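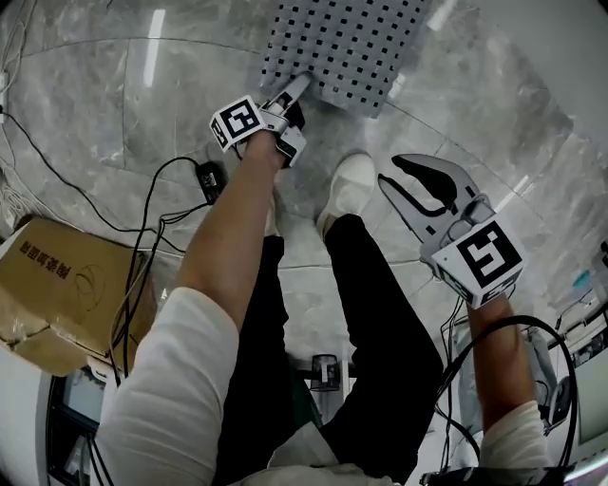
A perforated panel on the marble floor.

The Lobby, Again

Residents of Skovley House will have noticed that the lobby is still loud. It has been loud since January, when the old carpet went out and the marble came back into the light after what the management company called "a long rest." The marble is very handsome. It also carries the sound of a dropped key up the stairwell to the third floor, where I live, and where I can now tell you which of my neighbors wears hard heels and at what time they remember they left the stove on.

The building has been discussing this. By discussing I mean that there are three separate email threads, one of which is about bicycles.

For those who dropped out of the first thread, the choices are as follows. We could put carpet back, which would please everyone on the lower floors and break the heart of Saulius Jaunzems in 1A, who spent most of the winter writing to the landlord about that marble and has a folder of the replies. We could hang fabric panels on the walls, in a color to be decided, and I would ask you to think back to how long it took us to choose a doormat. Or we could do something to the ceiling.

The ceiling has the support of the acoustics firm, Plollimier, who sent a man to clap in the lobby. He clapped by the mailboxes, he clapped by the elevator, and he clapped once from the landing with his eyes shut. A dog on the second floor joined in. His report runs to 8 pages and says the lobby is loud. It goes on to explain that hard floors, hard walls and a hard ceiling pass a noise back and forth between them until it gets tired, and that softening any one of the surfaces would help. The ceiling, he points out, is the one surface that doesn't get muddy boots on it or bicycles leaned against it. (See thread two.)

The quote for the ceiling comes to $1000 more than the quote for the walls. Plollimier says the difference is mostly ladders. I have no way to argue with this, never having priced a ladder of the kind they use, but I did mention that we own one. It was explained to me that ours is not that kind.

Lutix, who quoted for the walls, did not clap. They asked for the floor plan and a phone video of someone walking across the lobby, and I provided both, wearing my good shoes. Their price includes fitting and a ten-year guarantee against sagging. It doesn't include moving the notice board, and they would like us to know that the notice board is heavier than it looks.

Meanwhile, there are cheaper things. Felt pads on the legs of the bench would cost less than lunch. The front door closer could be adjusted so that the door shuts like a door and not like a verdict. Mrs. Zakharchenko has offered the long runner from her hallway on loan, and it is a lovely runner, about 80 years old and mostly red. Mr. Jaunzems has agreed to it on the understanding that it covers no more of the marble than it must. They have been down there together with a tape measure twice. I stayed upstairs, and heard all of it.

If you have an opinion, please write it on one side of one sheet of paper and put it under the office door by 16th October. Last time a resident submitted two sides and an appendix. The sheets will be read out at the next meeting, which will be held in the lobby as usual, so please speak slowly and leave a gap after each sentence.

The bicycle question has been put off until spring.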